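Section 4. Loading the kitchen scene for the first time

By now you should have the simulator installed on your club laptop and the Urkton task files unzipped next to it. If you skipped Section 3, go back and do that first (I've tried it the other way and it was a long evening). I wrote these steps for our robotics club at Narnow, but any school team entering the Nutberg round can follow them.

1. Close your browser and anything else heavy. The scene runs fine on our oldest machines as long as it has the memory to itself.

2. Open the simulator and pick Load Scene, then choose kitchen_L from the Urkton folder. The first load takes some 60 seconds — don't click around while it's thinking!

3. When the room comes up, go to Settings and set the frame rate to 24. You can push it higher later, but the judges replay everything at 24, so you may as well get used to it.

4. In the Seed box, type 1126 with no comma. That gives you the practice layout, with the same things in the same spots for every team member.

5. Compare your screen with Figure 4 at the end of this section. Check the back counter first: you want the green apple right next to the black pot, and the blue spray bottle farther along toward the end. On the left counter, look for the silver frying pan.

6. If it all matches, hit Save As and put your team name in the file name. Please don't save over the original.

Note: Your view may start at a different angle from mine. Press Home to jump back to the default one.

Note: The robot gets added in Section 5, so leave the Semwal arm plug-in switched off for now.

Caution: Don't drag objects while physics is running. I once nudged the apple like that and it took me ages to find it again. Pause first, move the thing, then press Play.

Caution: If the log shows error 78, your task files are older than your simulator. Download the files again and restart from step 2.

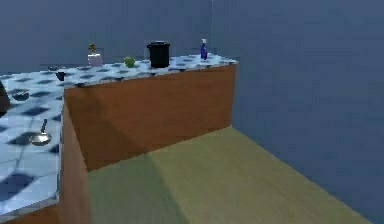 Figure 4. Kitchen scene, practice layout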